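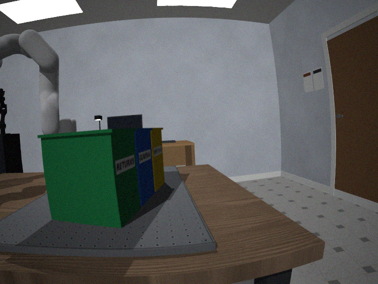 January 14, 2024

Teleop demos in sim, sorting task, second batch. Scene is the Fusden room with the bins on the perforated board. Task is one part per demo, dropped into RETURNS or GENERAL depending on the tag. Yellow bin stays in the scene but is not a target yet.

Recorded 60 demos. Threw out 5 where the part caught on the rim of the green bin, and 4 more where I let go of the clutch mid-reach and the arm jumped. Total in the Stellura folder is now 1668, counting the July set.

Green is the awkward one. From the default view I can't judge depth over the rim, so I come in too high and then hunt. Switched to the side view for the last part of the session and the paths got smoother – keep it.

Gresora config still has the old gripper speed. Changed it locally, not pushed.

Next: replay the batch with the bin order swapped, check whether the Pagano policy is going by label or just by position. Shadows on the board are pretty heavy, try one run with softer lights.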